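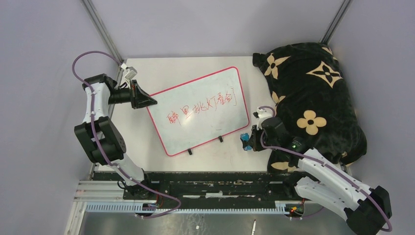 职工文学社 · 短篇习作

灯下

白板是从杂货铺买来的，粉红的边，四个角磨得圆圆的，立在手里比一本书大不了多少。老沈把它搁在桌子当中，歪着，也没去摆正。旁边那条黑毯子从桌角一直耷拉下去，毯子上印着米色的花，毛绒绒的，团成一堆。

他拿红笔在板上写了七个字：醉里挑灯看剑。

写完他退了半步看。“醉”字写得还行，“剑”字的右半边他一向写不好，年轻时就写不好，师傅说过他，他改了半年，又忘了。

这是星期二的晚上。楼下的锅炉房已经停了，走廊里只剩厕所那头的水声。老沈在这个厂干到九月就满年头，之后就不来了。人事上的小姑娘把表给他送过来，让他在最后一栏写一句话，说是要贴到食堂门口的墙上，每个退休的都写。前面的人写的是“感谢厂里培养”，也有写“祝大家身体健康”的。老沈拿着表想了三天，没有写。

小姑娘催他，他说先打个草稿。草稿就打在这块白板上。

白板是他买给外孙的。外孙五岁，在上面画过鱼，画过太阳，后来画腻了，扔在沙发底下。老沈收拾屋子的时候捡出来，用湿布擦，擦不太干净，板面上还是有些灰印子。他拿报纸包了，带到班上来。毯子也是家里的，女儿嫌颜色太黑，说铺在床上像盖了块煤。老沈倒觉得好，值夜班的时候搭在腿上，暖和。

门开了，徒弟小邱端着两个饭盒进来。

“沈师傅，食堂就剩茄子了。”

“茄子行。”

小邱把饭盒放在窗台上，回头看见那块板，念了一遍，念得很慢，像念机器上的铭牌。念完他问：“这是谁写的？”

“我写的。”

“我是说，这诗。”

“辛弃疾。”老沈说，“不是诗，是词。”

小邱哦了一声，掰开筷子吃饭。他是前年来的，手巧，话少，吃饭特别快。老沈带过不少徒弟，有的调走了，有的去了南方，有一个开了饭馆，过年给他送过一只鸭子。小邱是最后一个。

“下一句是什么？”小邱嘴里含着茄子问。

“梦回吹角连营。”

“这个我学过。”小邱说，“初中的，要背。后面还有八百里什么。”

“八百里分麾下炙。”

“对，分麾下炙。那时候我以为是八百里地上都在烤肉。”

老沈笑了。他说：“八百里是牛。”

“牛怎么叫八百里？”

“古时候一头牛的名字。后来就拿来说牛。”

小邱想了想，点点头，又夹了一筷子茄子。他说食堂要是哪天做牛肉，他就跟打饭的说来一份八百里。老沈说你说了她也听不懂，给你打的还是土豆。

吃完饭，小邱去洗饭盒。老沈一个人坐着，又看那七个字。

他第一次听见这句词，是在父亲那里。父亲不识多少字，在粮站扛包，晚上爱喝一点，喝了就坐在灯下擦一把柴刀。柴刀的木把断过，用铁丝缠着。父亲擦得很仔细，先用布，再用拇指在刀背上抹过去。有一天隔壁的冯老师来借秤，站在门口看见了，就说：老沈，你这是醉里挑灯看剑。

父亲问他说的是什么。冯老师把整首念了一遍，就站在门口念的，手里提着秤。父亲听完没吭声，过了一会儿让他再念一遍头一句。

后来父亲一喝酒就念这一句。别的他记不住，只记住这一句。念的时候也不摇头晃脑，就像说今天下雨了，明天要上工。母亲嫌他烦，说你看的那是剑吗，你看的是柴刀。父亲说，柴刀也行。

父亲活到70岁。走的那年冬天已经不能喝了，老沈去看他，他躺在床上，忽然问柴刀还在不在。老沈说在。其实他不知道在不在。第二天他回老屋找，在鸡窝顶上找着了，锈得厉害，铁丝也松了。他磨了一个下午，拿到床前给父亲看。父亲伸手在刀背上抹了一下，说，钝。

老沈那时候在车间做钳工，成天跟刀口打交道，听了这个字心里很不服气。他回去又磨，用厂里的油石，磨到能刮胡子。再拿去的时候父亲睡着了，他就把刀放在床底下，坐了一会儿，赶末班车回了厂。

这些事他没跟谁讲过。女儿知道有一把柴刀，不知道有这句词。外孙连柴刀也不知道。

小邱甩着手上的水回来了，说外头起风了，晾衣绳上的工作服掉了9件，他全捡起来搭在暖气管上，也不知道都是谁的。

“领子上有名字。”老沈说。

“洗没了。”

“那就让他们自己认。”

小邱坐下来，把椅子往桌边拖了拖，歪着头看白板。

“沈师傅，您真要把这个写到表上？”

“不合适？”

“也没有不合适。”小邱说，“就是人家看了，可能觉得您爱喝酒。”

老沈其实不喝酒。他胃不好，结婚那天喝了两杯，吐在丈人的鞋上，从那以后就不沾了。厂里聚餐他喝汽水，大家都知道。

“那你说写什么。”

小邱说不出来。他把红笔拿起来，拔了笔帽，又盖上。过了一会儿他说：“要不写您教我的那句。”

“哪句？”

“手别离开活儿，眼别离开手。”

“那是车间里说的话，贴食堂干什么。”

“食堂也用得着啊，”小邱说，“切菜。”

老沈没理他。他把腿上的工具包放到地上，从抽屉里找出那张表，铺在桌上没有毯子的那一边。表被折过，中间有一道印子，他用手掌压了压。最后一栏画着格子，一共20个，小姑娘说过，不要超。

七个字是够的。他拧开钢笔，在第一个格子里写了“醉”，比白板上写得好。接着往下写，写到“剑”，他停了停，把右半边那两笔先在手心里比画了一遍，再落到纸上。

还是不好，右边的竖钩歪了。

“行了。”他说。

小邱凑过来看，说挺好的。老沈把表举起来对着灯，等墨水干。灯管有点闪，该换了，他跟后勤报过两回。他想起来明天还得再报一回。

“白板您还带回去吗？”小邱问。

“放这儿吧。你记个活儿什么的，能用。”

“字擦不擦？”

“你要用就擦。”

小邱找了块棉纱，捏在手里，没有动。他说今天也没什么要记的，明天再说。说完把棉纱塞进口袋，去关窗户。

老沈把表夹进值班本，抖开毯子，盖在腿上。夜里还有一趟要巡，他让小邱先睡，到点叫他。小邱说好，趴在桌上，脸朝着墙，没多久就睡着了。

巡完回来，老沈倒了一杯热水，坐到天亮。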